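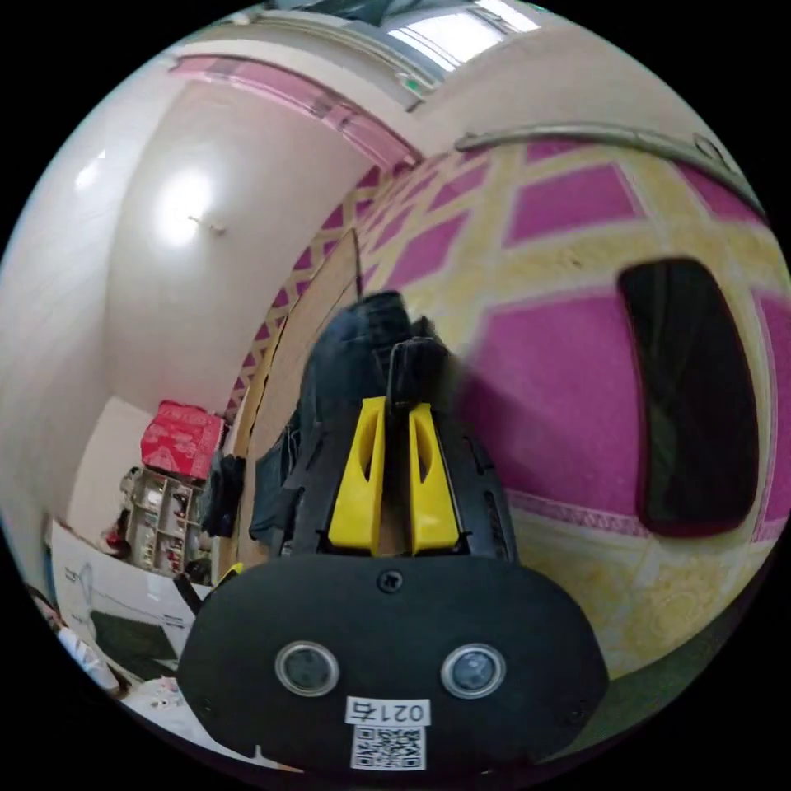

Subject: Re: [handheld-grippers] fingers not closing evenly on heavy cloth

On Tuesday's build Đạt Hà wrote:
> We lost 14 of 117 folding episodes at the Kahsay site. The width
> log says the gripper is closed, but the cloth slides out of it.
> Thin shirts are fine. It's mostly denim and towels. Is this the
> tracking or the fingers?

Fingers, I think. We had the same fault in January on one of a pair. The width log comes from the finger mounts, so it can read closed while the tips are still apart. With the long slots the yellow fingers bend a lot under load, and if one side has gone soft the tips splay on anything thick.

What I would check:

Close it on a folded towel and look at the tips from the side. Ours were open enough to pass a credit card.

Swap left and right fingers. If the gap moves with the finger, bin it.

Look for fine white lines at the base of the slot. One of ours snapped there at episode 159 and a piece hit the operator's glove. No injury, but we wear glasses now and stop every 30 episodes to check.

Loose threads can also get caught in the slide. Clear them with the trigger released.

Please don't tighten the mounts to make up for it. That cracked two of our spares.

Maj-Britt Sjögren
Randent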